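# Chapter 4: Looking After Cloth

Most households own more cloth than they think. When Mirjam Leitner asked families in Trernley to list every piece of fabric in their homes, the average list ran to 107 items, and many people had left out curtains, dusters and the covers on their chairs.

In this chapter we look at what happens to cloth after it is bought. Chapter 3 dealt with how yarn is spun and how it becomes fabric. We now turn to washing, drying, mending and storage, and to the people who have done this work at home and for pay.

The way a fabric is made affects how it should be treated. Woven cloth has two sets of threads crossing at right angles and keeps its shape fairly well. Knitted cloth is built from loops. It stretches in use, and a heavy knit hung from a line by its shoulders may grow longer under its own weight. For this reason many knits are laid flat.
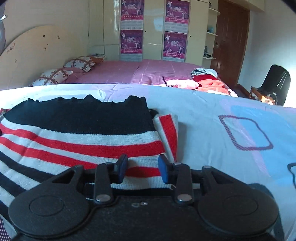
*Figure 4.1 A striped knitted garment on a bed with a patterned sheet.*

Until the spread of the washing machine, laundry took up a large part of the week. In Hunport the public wash-house had 28 tubs, which were let by the half day. Section 4.2 uses the letters of Waltraud Kälin, who worked there as a girl, to follow one wash from soaking to ironing.

Before you read on, choose two garments of your own and find their care labels. Write down the fibres named and the washing temperature given. You will need these notes for the exercise at the end of Section 4.1.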